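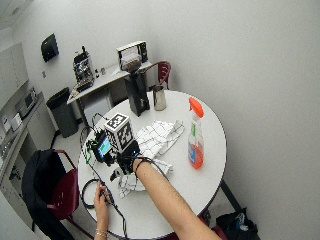 Shirin Azimi asked whether the cloth should be folded before the table is sprayed or after. Before, please. A folded cloth gives you several clean faces to work with, and a bunched one gives you none.

Unit 6: Cloths and surfaces in the coffee corner

Read this before the practical. The Dunholm notes cover the machine itself, so we leave it out.

What you need is a gridded cotton cloth and a spray bottle. Check the label on the bottle every time — colour alone does not tell you what is in it.

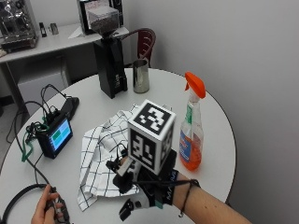 Cloth and spray bottle on the round table, with grinder and milk pitcher behind.

Folding

1. Lay the cloth flat and smooth it from the middle outwards. The printed lines help you see if it is straight.
2. Fold in half, edge to edge, then in half again.
3. If you have 2 cloths, keep them in separate piles. One is for the table, one for drying.

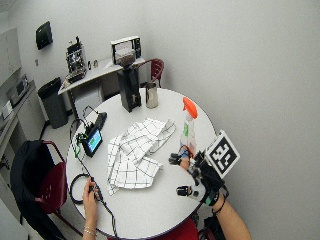 4. Spray the cloth, never the table near the grinder. Beans pick up smells.
5. Wipe from the far side towards you and turn to a fresh face when the first looks marked.

Cables come off the table before any wiping starts. Coil them in wide loops and keep the plugs away from the spray.
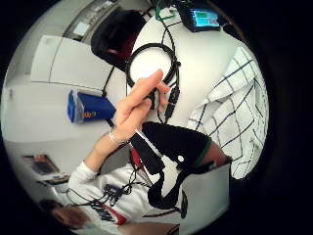

Tight coils spring open again and end up back in the way, so go wide — a hand's width at least. Used cloths go in the wash at the end of the session. Joaquín Bravo has the spare sheets for Unit 6 if yours is missing.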